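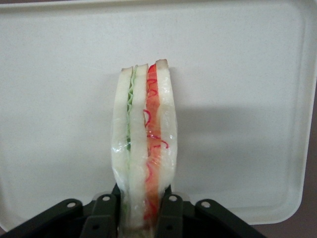
Item 78, lettuce and tomato on white, wrapped.

Stondlow Lunch Set, data card

What it is

Stondlow is a collection of 2511 pictures of packed-lunch items, sorted into 15 categories. Sandwiches are the largest category, crisps come second, and fruit trails in a distant third, much as it does in life.

There are 127 separate items. Some are food and some are pretend food, and the item list says which is which wherever we were sure. Where we weren't, the column says "unsure" and you are welcome to squint at it yourselves.

How sandwiches are labelled

Each sandwich gets a bread colour, a slice count, a list of fillings and a wrapping. Item 78 goes down as white, three slices, two fillings, clear plastic wrap. Slices are counted edge-on, so a club sandwich with a middle slice is three and there is no arguing with it. Toàn Nông argued with it for most of July.

Fillings are listed from left to right as seen. Anything thin, red and curly is tagged "red strands". We had "onion" and "pepper" as separate tags until Diệp Từ and Toàn labelled the same batch and agreed on almost nothing -- the merged tag has kept the peace.

Shine on the wrap is not labelled. It gets everywhere and we would still be drawing outlines round it now.

Folders

items.csv -- one row per item
labels/ -- one file per picture
korura_old/ -- labels from the Korura version, kept for comparison. Please don't train on these. Crusts were marked as cheese.

Known problems

White bread is badly over-represented. Brown bread was meant to arrive from Fitzsimmons and is presumably still on its way.

Slices behind creased wrap can look blurred towards the bottom, and the outlines there are educated guesses.

"Lettuce" covers every green leaf in the set, including one that Diệp maintains is a napkin.

Corrections

Send them to the Etthorpe list with the item number in the subject line. Messages headed "sandwich" will be read eventually.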